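Ticket 1265: vinyl lettering lifting on shop window
Status: open
Opened: March 28, 2024

Customer (Clellanach) says the opening hours lettering on the front door is peeling at the corners. They want a free replacement and blame the vinyl. I have my doubts. Same roll went on the Purmont job and I've had no complaint from there.

Asked what the glass was cleaned with before fitting. Answer was "the usual spray". Most of the usual sprays leave a film, and vinyl won't grip on that. Asked for the name of it, still waiting.

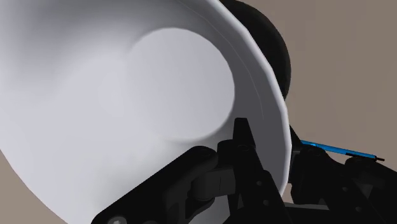 Athumani
Sign workshop, second reply

Supplier, Salmont, now suggests the letters were put on too cold. Maybe. They suggest that every time. The fitting sheet has the glass at 19 degrees, well inside what their own leaflet allows, so I'm not accepting it without more.

Tried so far: pressed 3 letters back down with a felt squeegee and left them overnight. Two held, the "M" in MON was up again by morning. Wiped a test patch with alcohol, dried it, put on an offcut from the same roll. Still flat after 30 hours. Points to the cleaning, though one offcut doesn't prove much.

Next: get the spray name, redo the bottom line only, check again in a week. No refund agreed yet.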